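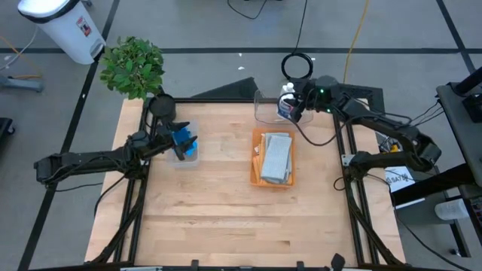

Ticket 165: storage bins, table by the plant
Status: open again
Priority: low-ish
Product: Rilto bin set, 4 pcs (ordered thru Mondgate)

Problem: cloths don't stay sorted. Folded gray-blue ones belong in the orange bin, blue cloth in the small translucent one, bottle goes in the clear one at the back. Keeps ending up mixed by afternoon.

Log
9:10 - emptied everything, wiped bins, refolded. Stack too tall for the orange bin, took a few out.
9:40 - clear bin tips when the bottle leans on the side. Moved it back from the edge, better. Not fixed.
11:15 - tried the Lucero divider in orange bin. 46 mm too long. Removed it. Tan/beige stuff stays along the left side for now.
1:30 - asked Mondgate for shorter divider. They only have the 320 mm, no good.
2:05 - lables peeling off again, used tape

To do:
- check if Stirkov makes a divider that fits
- keep front half of the table clear for folding pls
- water plant

Leaving open til the divider is sorted. Dont close this one.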